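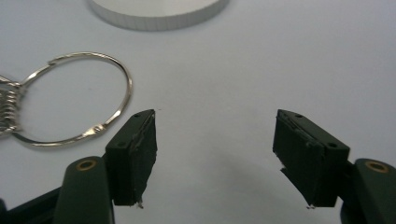
The white tabletop.

Minutes, Key and Hook Table get-together, Ridholm room, 07/02/2019

Present: Jolene Tapsell, Perla Cervantes, Muchen Xiao, Hongmei Song and me, Pylyp Hutsuliak, taking notes again (my handwriting has not improved, so I typed these up at home).

1. Last minutes. Fine by everyone once I fixed Hongmei's name. Sorry, Hongmei!

2. The table. Muchen likes the plain white top and so do I, keys show up nicely against it. Perla finds the glare hard on her eyes and wants to try a gray cloth. We went back and forth on this for 13 minutes and agreed to leave it alone until August.

3. Hanging keys. Most of our time went here. Jolene wants the white post kept on the board with its flat stand, and the small key hung by its loop. I asked if the post could be taller and she said let's get used to this one first. Fair enough.
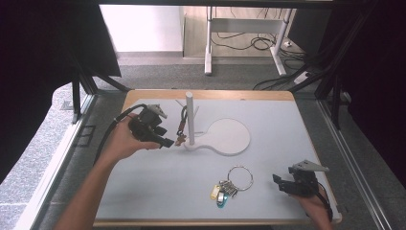
Item 3: small key by the post, the bigger bunch on the board.

4. Tags. We're keeping the yellow and teal ones on the big ring. Perla offered to write on them, and Muchen thinks plain color is easier to spot from across the table. No vote, we ran out of steam.

5. Cables on the floor. Hongmei would like them gathered up near the power strip. I said I'd bring ties. Jolene has a bag of 46 from Gelgate, so I'm off the hook.

6. Money. Spare key rings cost us 3 dollars. Perla has the receipt.

To do: Jolene, cable ties. Perla, find that gray cloth. Me, ask Floltatix about a second post and send these out.

Wrapped up around 2, and Muchen locked up.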